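Apolinar Manríquez had the Omora doors open by nine on Saturday, and by lunch 132 people had come through. "I would have been thrilled with half that!" he says, still hoarse.
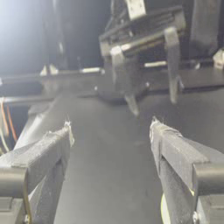

Two grippers at the Omora bench.

He loves talking about the fingers. "People expect shiny metal. Then they see the fuzzy ends and want to know everything." Wekus, the group's training project, has 2,000 practice runs saved so far, and he can tell you about most of them.

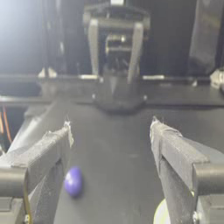 A purple ball between the gripper's fingers.

The ball was the kids' favorite. Aurelio Camacho, who drove over from Escobedo to help, preferred the food demo. "A nugget is lumpy, every one is different," he says. "That's a great problem to have on a Saturday." 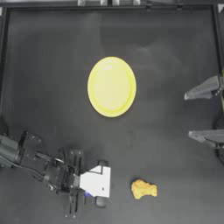
The yellow plate and a chicken nugget at the food demo.

Manríquez wants to do it again in October, with longer hours and more chairs.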